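The Slow Return of the Plelow Marshes

For most of the last century the wet grasslands of the Plelow valley were regarded as a problem to be solved. Ditches were deepened, banks were raised, and the river was confined to a straight channel so that the land on either side could be ploughed. The breeding waders that had once nested there in large numbers withdrew, first from the lower fields and then from the valley as a whole. Lapwing held on in scattered pairs. Redshank and snipe did not.

The Pravlow Trust acquired its first holding in the valley 19 years ago, when a dairy farm on the eastern bank came up for sale. Further purchases and management agreements followed, and the reserve now extends to 547 hectares. It is not a single block. Two arable farms still divide the northern section from the rest, and a public road crosses the middle of the site on a low embankment.

Pendo Kimaro, the Trust's head of conservation, describes the early period as one of patience. "We had grass, and we had cattle to graze it, but we did not have water in the right place at the right time," she says. "A wader chick has to feed itself from the day it hatches. If the ground is baked hard by the middle of May, there is very little for it to eat."

The answer lay in the ditches. Small sluices were fitted where the old field drains met the main channel, allowing winter rainfall to be held on the surface and released gradually through the spring. Shallow scrapes and winding foot drains were then cut across the fields, giving the chicks a long muddy margin on which to feed. The work was carried out in stages, always outside the breeding season, and the final section was completed in February of this year.

Not every field responded. On the western side, where a seam of gravel lies close to the surface, water drained away almost as quickly as it was let in. Asanka Pathirana, the hydrologist who has advised the Trust since the second purchase, recommended that the attempt be abandoned there and the fields managed as dry hay meadow. The suggestion was not popular at first, but the meadows have since developed a good cover of yellow rattle and knapweed, and skylarks breed in them every year.
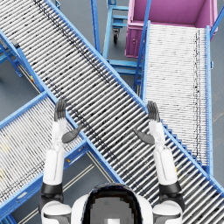 Water levels alone do not bring birds back. Studies of lowland waders have shown repeatedly that pairs may return and lay, only to lose their eggs or young to foxes, crows and other predators. In a landscape where nests are few and far apart, each loss weighs heavily. Lapwing will defend a field together, mobbing any intruder that comes near, but this defence works poorly when only a handful of pairs are present.

The Trust has therefore placed electric fencing around the most favoured nesting fields. It is erected before the birds settle and removed once the chicks have fledged, so that cattle can be turned out for the summer. Fencing does nothing against crows. To reduce the number of lookout perches, a line of self-sown willows along the central drain was felled, while the older pollards, which support bats and several scarce beetles, were retained.

Rafsan Jayawardena leads the monitoring programme. His team walks the same routes at dawn throughout the spring, mapping the position and behaviour of every wader seen, and small temperature loggers are placed in a sample of nests. A sudden drop during the night usually points to a mammal, a loss in daylight more often to a bird. "The loggers have changed how we talk about failure," he says. "Before, we knew that a nest had gone. Now we generally know when, and we can decide what to do about it."

The results so far are encouraging, though uneven. Lapwing numbers have risen to roughly 20 pairs on the fenced fields, and redshank have bred again at the southern end. Snipe remain absent as a breeding species, although drumming birds have been heard on mild evenings in early spring. They need soft ground well into the summer in order to probe for food, and this is the condition that the reserve finds hardest to provide in a dry year.

Much depends on the neighbouring land. Rhydian Kemeys, who farms the larger of the two arable holdings, has left an uncropped plot in the centre of his spring barley for the past three seasons. Lapwing nest on the bare soil and then lead their chicks across the boundary ditch to the wet pasture beyond. The crossing used to be steep, and the Trust has regraded the banks on both sides at the points most often used. Mr Kemeys remains cautious about higher water levels. "I will support anything that stays on their side of the sluice," he says.

A proposal to link the northern and southern sections through the Unley fields is now under discussion. It would require an agreement with the Sivakumar estate, which owns the land and lets it for grazing, and a fresh survey of the embankment culverts. Sewwandi Pathirana, who is preparing the survey, expects the field work to take a full winter, as the culverts can be properly assessed only when the river is high. Until her findings are available, the sluices nearest the road will continue to be kept at their present setting.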